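Little Drawers, Big Table: A Small Gallery
14 February 2021

Welcome to my corner of Brutdale! This page is for the little bits of tableware and storage I've been fussing over all winter (my kitchen has 55 square feet of floor, so everything has to earn its spot). I started with one drawer cabinet and a folding table and somehow ended up with a whole hobby. Most of it came from the Brareseo flea market, which I swore I'd stay out of until April. Ha.

A few notes before you scroll. I like things with some wear on them. I don't sand out stains, I don't repaint, and I will always pick a small cabinet with a drawer over a big one with shelves. Small drawers are where the good stuff lives!

The folding table. White, rounded corners, and a big tan water stain I've stopped fighting. I put it up for every sorting day and it folds flat behind the door afterward. I paid 3 dollars for it, so it can look however it wants.

The cabinet. Dark, weathered brown outside and pale pine inside the drawer, and I love that contrast every time I open it. The black bar handle is my favorite part. I keep going back and forth on lining the drawer (felt? cork? nothing?), and so far nothing is winning.
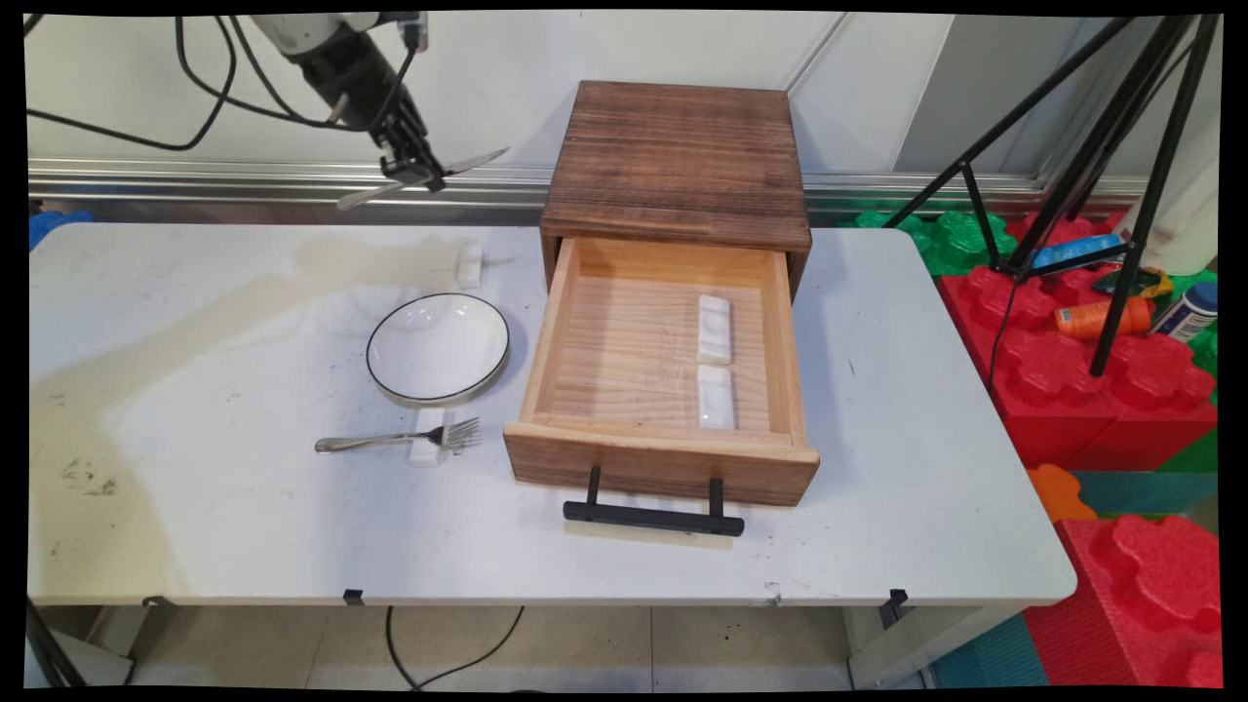 I've been trying it out as a home for chopstick rests, the white ceramic kind. They used to rattle around with the spoons and I'd find them weeks later under the whisk. Two fit end to end with plenty of drawer left over, so the Kuruc set I have my eye on might go in there too.

The plate. Round, white, thin black rim. I'd happily eat toast off it for the rest of my life. If you ever see more like it at Asalus, stall 661, please write to me before you buy them all!

Next up are the soup spoons, once I've dug them out of the hall closet.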